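Porridge in the Konska, second attempt

The Konska is a 480 W rice cooker with a porridge setting, and the booklet gives the wrong ratio for it. It asks for 200 ml of water to one cup of oats. At that ratio the pot switches to warm before the oats have softened, and the bottom layer sets into a disc.

I now use two and a half cups of water to one of oats, plus a pinch of salt. Rolled oats need 20 minutes. Pinhead oats need 47, lid shut, with one stir halfway through. Milk goes in at the end, or it boils up through the vent.

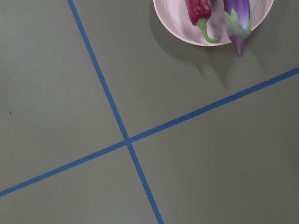

Fruit is a separate matter. Chopped apple can go in from the start. Frozen berries drop the temperature enough to confuse the sensor, so I add them after the click and leave the lid on for five minutes.

The older Lisano had no sensor, only a timer, and managed berries without trouble. Its inner pot scratched badly, though, and spares were no longer sold. The Konska pot has held up so far with a silicone spoon.

Next I'll try barley, soaked from Monday night.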